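Home | News | Models | Events | Press | Contact

Tiltow to Show Rebodied Trinel Coupe at Soylu Hillclimb Weekend

May 22, 2019 - Tiltow, the small-series coachbuilder, will show its second complete car at the Soylu Hillclimb Weekend in June. The two-seat coupe is called the Tiltow Zandow and is built on the chassis and running gear of the Trinel sedan. It will be parked in the lower paddock on both days and will make one demonstration run up the hill each afternoon.

The Zandow started as a customer order. The owner of a Trinel with a badly rusted body asked Tiltow whether the car could be given new panels of a different shape. The original car was sound underneath, and its straight-six engine had been rebuilt not long before. Tiltow agreed to draw a closed two-seater that kept the windshield, the door hinges and the dashboard of the sedan. The customer later let Tiltow use the drawings for a short production run.

All outer panels are aluminum and are shaped by hand over wooden forms. The roof is 2 inches lower than the sedan's, and the rear window is a new piece made for this car. The front fenders took the longest. The first pair was scrapped after the headlight openings came out at slightly different heights, and the forms were cut again before work went on.

"We wanted people who know the Trinel to see where it came from," said Tomoyo Furukawa, head of design at Tiltow. "The door line is the same. The way the hood meets the windshield is the same. Behind the doors it is our own car, and we did not try to hide that."

The mechanical parts have been kept close to standard. The engine has new carburetors and a freer exhaust, and the rear axle ratio is taller for easier highway driving. The brakes come from the later Trinel with the larger front discs. A finished coupe takes over 60 weeks to build, counted from the day the donor car is stripped.

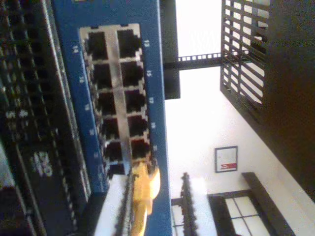
Will buyers have to supply their own donor car?

Buyers may bring a Trinel sedan of their own or ask Tiltow to find one. Either way the chassis is inspected before a contract is signed, and cars with crash damage ahead of the front axle are not accepted. Tiltow keeps a small stock of bare chassis for buyers who want an earlier place in the schedule.

The production run is limited to 42 cars. Each one will carry a numbered plate on the inner fender, next to the original Trinel chassis plate. Buyers choose their own paint and trim, and Tiltow keeps a record of every color used. The show car is dark green with tan leather seats and a wool headliner. It has a single outside mirror on the driver's side - a second can be ordered.

Luggage space was a frequent question from people who saw the early drawings. The sedan's rear seat is gone, and in its place is a flat shelf with two leather straps. The trunk is shallow but wide, and the spare wheel sits upright behind the shelf. The fuel tank has been moved forward and now holds 53 liters.

The company's first car, an open roadster on the same chassis, was built as a single piece for a private collection and has been shown in public only once. It will not be at Soylu. Parts of its design can be found in the new coupe, mainly in the grille and the shape of the rear fenders.

Visitors to the Soylu Hillclimb Weekend can look at the Zandow up close during paddock hours. The hood will be open in the mornings, and Furukawa will be there with the original drawings and one of the wooden fender forms. The demonstration runs take place after the prewar class has come down the hill. In heavy rain the car will stay in the paddock.

Orders open on the first morning of the event. A deposit holds a build number, and the final price depends on the state of the donor car and the trim chosen. Workshop visits can be arranged through the Tiltow press office, which also has drawings and a full specification sheet for journalists on request.

Related items

Tiltow roadster: notes on the first car
Choosing a Trinel sedan for restoration
Soylu Hillclimb Weekend: classes and paddock map
Shaping aluminum fenders over wooden forms
Tiltow moves trim work to a larger shop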